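Unit 4. Reading a storm report: the river flood at Evar

Please read these notes before the seminar. The case is a summer flood in a small valley, and we use it to practice how to separate the weather event from its effects.

1. What happened

In July a line of slow thunderstorms stopped over the hills west of Evar. The rain gauge at Tromberg recorded 121 mm in 24 hours. The soil was already full of water from the week before, so most of the rain went directly into the streams. The river left its bed first at the old mill and later at the Guzmán bridge, where branches had blocked two of the arches.

The first news reports said that 1,000 people had to leave their homes. The next day the number was 2,000. Both numbers were correct at the time they were given – the second one included the lower streets of Drunow, which were evacuated during the night.

2. Terms we will need

Flash flood: the water rises within a few hours after the rain. River flood: the water rises more slowly and stays longer. At Evar there were both. The hill streams made a flash flood in the afternoon, and the main river followed after midnight.

Peak level: the highest water level at one gauge. Do not mix it with the peak flow, which is a volume of water per second.

Return period: a statistical value. A flood with a return period of fifty years can come two times in the same decade, and students often lose points here.

3. Damage and how it is reported

Direct damage is what the water touches: walls, roads, crops, vehicles. Indirect damage comes later, for example when a shop stays closed or a road is not open for deliveries.
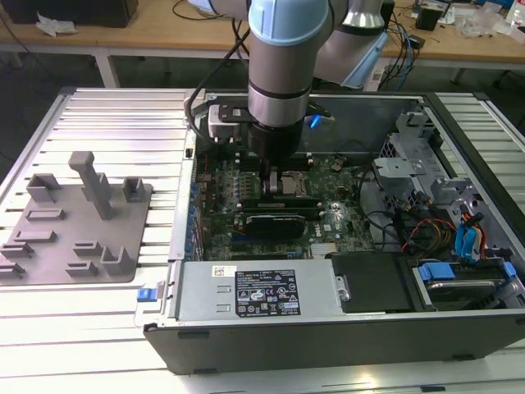
Household losses are usually reported too low in the first week. People look at the walls and the floor, and the things which stood on the floor come on the list much later. A desktop computer is a typical case. With the tower on its side and opened, as in the photo, the motherboard, the graphics card and the processor socket are all in one low metal box, so even shallow water in a room can reach expensive parts. In your table please enter such items under "contents" and not under "building."

4. Task for the seminar

Write one page on the two evacuation numbers. Explain which area each of them covers, and say what a reader would need to know in order to compare them. Bring also a simple time line of the flood, beginning with the first rain.

Related items
Unit 3. Wind damage and wind scales
Unit 5. Hail and crop losses
How to read a river gauge
Reading list, first half of the course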